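How to claim missing miles after your trip

Right, kettle on, because this is one of those jobs that is dull for twenty minutes and then rather pleasing for weeks. If you have flown and your miles never turned up, you can nearly always get them added afterwards, and I have done it often enough now (my husband says too often!) to have a bit of a system.

First, wait. I know, I know. Most programmes want a couple of weeks to pass before they will look at a claim, and sending one early only means sending it again. I use the time to dig out my boarding passes, which live in whichever coat I wore to the airport.

You will need your membership number, the booking reference and the ticket number, the long one on your receipt. People mix up the last two all the time. On my Naltow card the name was down as A. Farouk while the ticket said Asmaa Farouk, and that alone held things up until November, so check the spelling before you do anything else.

Next, look up your fare class. It is a single letter, usually printed near the flight number, and it decides how much you earn. The cheapest seats on my last Hemis flight earned only 300 miles, when I had been counting on 981, and no amount of charming letter writing was going to change that.
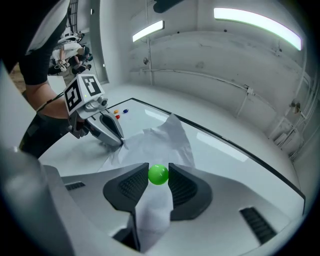
Partner flights are the fiddly ones. You claim from the programme you collect with, so if you flew Hemis but save with Tivalard, it is Tivalard you write to. Keep hold of your paperwork until the miles show, and I mean hold it the way those two dark fingers have got hold of the bright green ball, good and snug. Send copies only and keep the originals at home.

Fill in one form for each flight, including each leg of a connection. Put the date exactly as it appears on the ticket. Then make a note of when you posted it and leave it be for a month or so. If you hear nothing, ring up and quote the flight number first, as they can usually find you faster that way.

My last claim came to 104 miles, and yes, I did still send it in.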